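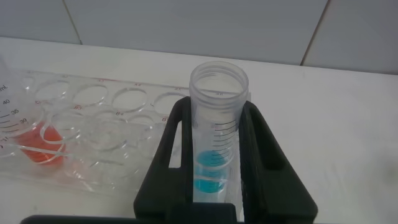
À quel moment de l'année faut-il faire analyser l'eau d'un puits privé ?

En novembre de préférence, une fois la nappe remontée et les premières grosses pluies passées. C'est la période où les apports de surface se retrouvent le plus facilement dans l'eau, donc celle où une analyse renseigne le mieux. Un second prélèvement en fin d'été permet de comparer, surtout pour les puits peu profonds du bas de la commune.

16 partages - 11 commentaires

La campagne d'analyses groupées reprend cet automne pour les propriétaires de puits et de forages du vallon de Trodard. Le principe ne change pas par rapport à l'an dernier : les flacons sont à retirer à la mairie, chacun prélève chez soi, et les échantillons partent ensemble au laboratoire Cifuentes. Le dépôt groupé réduit les frais de transport, qui pesaient lourd quand chaque foyer envoyait son colis.

Deux formules sont proposées. La première se limite à la bactériologie et aux nitrates. Elle suffit à la plupart des gens qui arrosent un potager ou remplissent un abreuvoir. La seconde ajoute la dureté, le fer, le manganèse et une recherche de pesticides. Elle coûte nettement plus cher et elle est surtout utile aux maisons qui boivent l'eau de leur puits, ou qui se trouvent en contrebas de parcelles cultivées. Les tarifs sont affichés à l'accueil.

Pour le prélèvement, la marche à suivre est courte. Choisir un robinet proche de la pompe, avant tout adoucisseur ou filtre. Retirer le brise-jet s'il y en a un. Désinfecter la sortie à la flamme ou avec une lingette imbibée d'alcool, laisser couler plusieurs minutes, puis remplir le flacon stérile sans toucher le goulot ni l'intérieur du bouchon. Ne pas rincer ce flacon : il contient un réactif qui neutralise le chlore. Refermer, noter l'heure et l'adresse sur l'étiquette, mettre au frais. 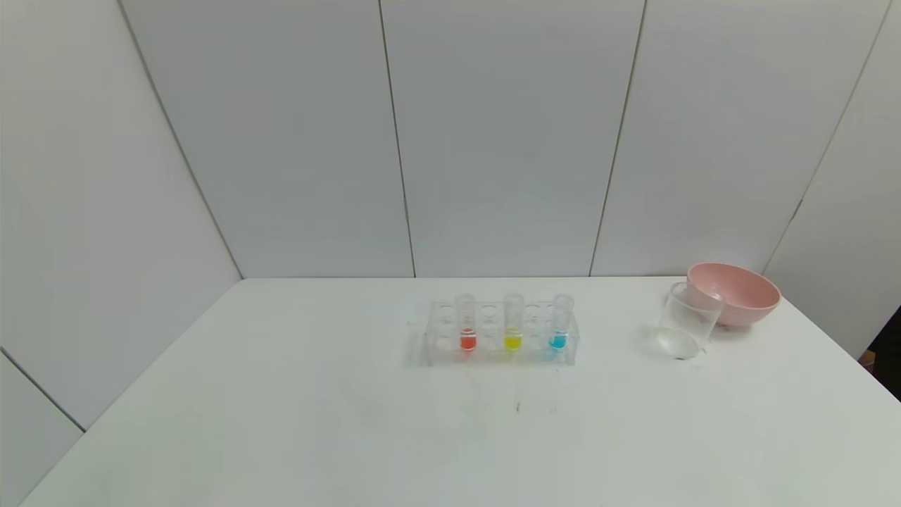
Les échantillons doivent arriver à la mairie avant 11 heures le matin de la collecte. Au-delà, le transporteur est parti et la bactériologie n'est plus exploitable le lendemain. L'an dernier plusieurs foyers ont dû recommencer pour cette raison. Une glacière avec un pain de glace convient très bien pour le trajet, à condition que le flacon ne gèle pas.

Les résultats sont envoyés par courrier à chaque propriétaire et à lui seul. La commune reçoit un tableau sans nom ni adresse, par secteur. Yareli Zamudio, qui suit le dossier au service de l'eau, tient une permanence l'après-midi pour aider à lire les bulletins. Il est préférable de venir avec celui de l'année précédente si on l'a gardé, car une valeur isolée dit peu de chose. Un taux de nitrates qui monte doucement sur plusieurs années mérite plus d'attention qu'un chiffre un peu élevé après un orage.

Sur l'ensemble de la dernière campagne, les puits du haut du vallon sont restés stables. Ceux qui bordent le ruisseau du Drultow ont donné davantage de résultats bactériologiques défavorables, ce qui s'explique en partie par la crue de printemps et en partie par l'état des margelles. Beaucoup sont fissurées, ou bien au niveau du sol, et l'eau de ruissellement y entre directement. Dans 2 cas, c'est le couvercle qui manquait.

Une reprise de margelle est un chantier modeste. Il faut un rebord qui dépasse franchement du terrain, une dalle étanche tout autour avec une pente vers l'extérieur, et un capot fermé. Ceux qui hésitent peuvent aller voir le puits de Calum Rankin, au bout du chemin de la scierie, refait cet été avec des pierres de récupération. Il a accepté qu'on passe, en prévenant avant - le chien est lâché dans la cour. Il a aussi remplacé sa vieille pompe par une Kotwood immergée et peut parler du raccordement, qui lui a pris plus de temps que la maçonnerie.

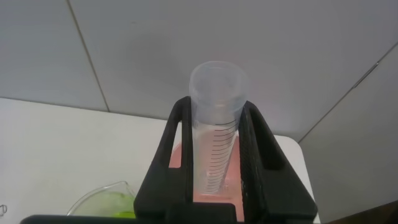
Un puits qui sert seulement à l'arrosage doit-il être déclaré en mairie ?

Tout puits ou forage utilisé pour un usage domestique doit l'être, arrosage compris, même s'il est ancien et même si la maison est raccordée au réseau. La déclaration est gratuite et se fait sur un formulaire de deux pages. On y indique l'emplacement, la profondeur quand on la connaît, et l'usage de l'eau.

Environ 100 ouvrages sont déclarés à ce jour sur la commune, et il en existe sûrement d'autres. Les anciens plans en montrent dans des jardins où plus personne ne s'en sert, parfois sous une simple tôle. Un puits abandonné reste une entrée directe vers la nappe, et il peut être dangereux pour les enfants. Si vous en avez un et que vous ne souhaitez pas le garder, ne le remplissez pas de gravats. Le comblement se fait avec des matériaux propres et inertes, puis un bouchon étanche en tête, et le service de l'eau peut vous indiquer comment procéder.

Rappel également pour les maisons qui ont les deux arrivées, réseau et puits : les circuits doivent être complètement séparés. Une vanne fermée entre les deux ne compte pas comme une séparation. En cas de baisse de pression sur le réseau, l'eau du puits peut remonter dans la conduite publique et atteindre les voisins. Les robinets alimentés par le puits doivent porter une plaque « eau non potable ». Il en reste un carton à l'accueil.

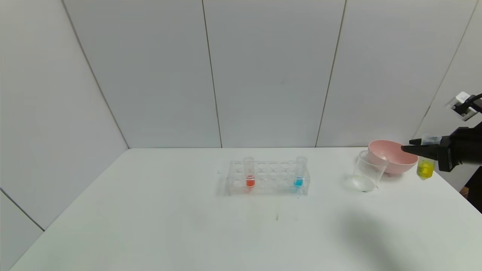
En cas de mauvais résultat bactériologique, la première chose à faire est d'arrêter de boire l'eau et de s'en servir pour laver les légumes. Vient ensuite la recherche de la cause : margelle, couvercle, fosse trop proche, fumier stocké en amont. La désinfection au chlore ne se fait qu'après, sinon le problème revient en quelques semaines. Prévoir une nouvelle analyse une fois le chlore entièrement évacué. Pour les nitrates, faire bouillir ne sert à rien et les concentre même un peu. Les femmes enceintes et les nourrissons ne doivent pas consommer une eau qui dépasse la limite.

Les flacons sont disponibles dès maintenant aux heures d'ouverture de la mairie. Préciser la formule choisie au moment du retrait, les flacons ne sont pas les mêmes. Le règlement se fait par chèque, au dépôt.

Partager - 2 réactions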